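Instrument news: revised viola setup and loan terms

The Savden Chamber Orchestra has finished refitting its loan violas ahead of the summer session. Cameron Dow did the work in the Wodel Street shop over most of June. Players who draw an instrument from the pool should read the notes below before collecting one.

All the violas now carry the same setup. The bridges have been recut slightly lower on the A side, and the soundposts were moved a small distance toward the bass bar on the two largest instruments, which had been uneven across the C and G strings. String length on the larger models is 370 mm. Tailpieces have been changed from ebony to a lighter composite – this shortens the response time on the C string but leaves a little less weight in the tone. Amna Rizvi, principal viola, tested each instrument in the hall with the Mengal suite and asked for two bridges to be redone. Both have been.

Fine tuners are fitted on the A string only. Please do not add others. Strings are medium gauge throughout, and a spare set is in the case pocket. If you use a spare, write the date on the envelope and leave it in the case.

Loan terms are as follows. The deposit is $300, returned when the instrument comes back with its bow and case. Players under contract for the full session pay a fee of $70. Humidity in the storage room is held near the middle of the usual range, but the cases have no control of their own, so a damper tube should stay in the instrument from first rehearsal to last concert.

Rehearsals for the Skastska program begin in Room 248. Parts for the second half are bowed through movement three; the fourth will follow once the section leaders have met. The loan list closes when all 17 instruments are assigned. Requests go to the orchestra office in writing, with your preferred body length and one alternate.

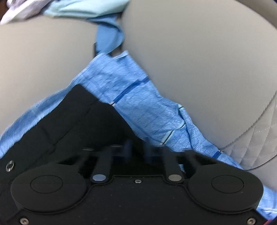
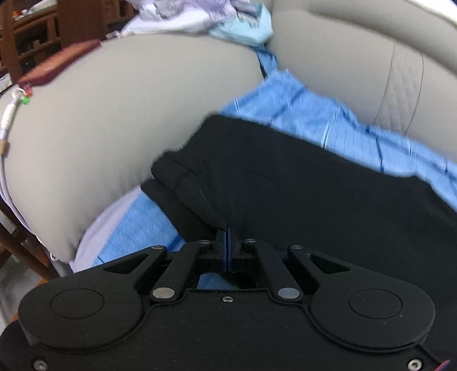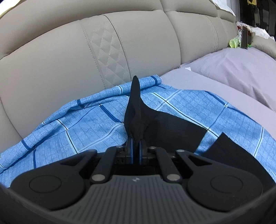

Black hand-held gripper, three views.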